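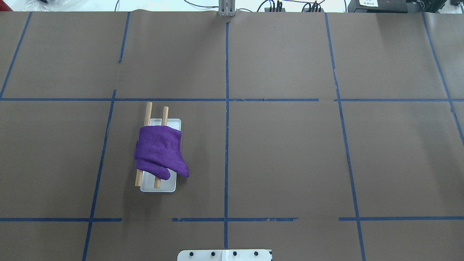

Page last changed: January 1, 2018

Ticket 449 – Episode guide shows the wrong synopsis for the wheel-of-fire episode
Product: Kudo listings feed
Opened by: Isabelle Bouchard, Cleltalby Channel, program information
Assigned to: Silvan Rainer
Status: Closed, with one grumble outstanding

Isabelle Bouchard wrote:
Our series on ancient mysteries has an episode about Ezekiel's wheel and whether it was a landing craft. Since the July update, viewers who press Info during that episode get the synopsis for a cooking show. They are told that tonight an expert will explain how to get a crisp base every time. Several have written in. One of them thinks it's a coded message and would like to be put in touch with whoever sent it.

Please fix before the repeat.

Silvan Rainer wrote:
Can you confirm the episode number? I have two in the feed with nearly the same title. One ends in a question mark and the other ends in two.

Isabelle Bouchard wrote:
Season 2, episode 13. Two question marks. The one with a single question mark is the older special, which takes a calmer view of the matter.

Silvan Rainer wrote:
Found the first problem. The matching tool strips punctuation before it compares titles, so your special and your episode look identical to it. When it finds two identical titles it drops both and goes looking for the next closest thing. The next closest thing to "Wheels in the Sky" was "Meals in the Sky," a show about airline food. That explains the crisp base, if you have ever been hungry enough on a plane to call it that.

I've switched punctuation stripping off for your series only. Please check after the overnight load.

Isabelle Bouchard wrote:
Checked. The cooking synopsis is gone. Now there is no synopsis. The Info panel says "Do they?" and nothing else.

I will admit it's in keeping with the show.

Silvan Rainer wrote:
The panel is cutting the text at the first question mark and keeping only the last two words before it. I didn't know it could do that. I've asked Hideaki Minami, who wrote the parser, whether this was intended.

Hideaki Minami wrote:
It was not intended. The parser treats a question mark as the end of a teaser line and throws the teaser away. Normally there's one teaser and then a paragraph of facts. I looked at the text you supplied for this episode and it is eleven sentences long, all of them questions. The parser kept discarding teasers until it ran out of synopsis, then panicked and kept the scrap it had in its hand.

Could the copy include a statement? Any statement would do.

Isabelle Bouchard wrote:
I passed this on to Yasuo Okabe, who writes the copy. His reply in full: "Could it?"

He has since sent a revised version that opens with "The Book of Ezekiel describes a wheel within a wheel." He wants it noted that he did this under protest, and that the house style for the series is to ask.

Silvan Rainer wrote:
Revised text loaded to the test box. The statement shows up fine. Everything after it still disappears, so the panel now says what the book describes and leaves it there.

Hideaki Minami wrote:
Patch is in. Question marks no longer end anything. I also raised the synopsis limit to 449 characters for this feed, up from 200, as the revised copy was going to hit the old limit halfway through the word "extraterrestrial." And no, the ticket number had nothing to do with it – I picked the limit by pasting in Yasuo's text and seeing how long it was.

Kumiko Hattori wrote:
Jumping in from the Sinura side, as we take the same feed. After the patch our set-top boxes show Ezekiel correctly, but the episode about angels as messengers is listed under Religion on some boxes and Science on others. The Prakel boxes have put it under Travel.

Silvan Rainer wrote:
The genre field for that one arrives blank, so each box makes up its own mind. Isabelle, which would you like?

Isabelle Bouchard wrote:
We've had meetings about this. Put Documentary.

Silvan Rainer wrote:
Done. Prakel boxes need a restart to pick it up. Hold the power button until the light goes off, wait, then switch on again. The full guide takes around 31 minutes to come back, and during that time every channel will say "No information available."

Kumiko Hattori wrote:
Restarted ours. Angels are now under Documentary and the Ezekiel text is complete. Happy to close from here.

Isabelle Bouchard wrote:
Same here. Yasuo asks whether the second question mark in the title can be shown in the grid view as well as on the Info panel. At present the grid has only the first.

Silvan Rainer wrote:
The grid view trims repeated punctuation. That's a separate setting and it belongs to another team. I've sent it over to them and am closing this one.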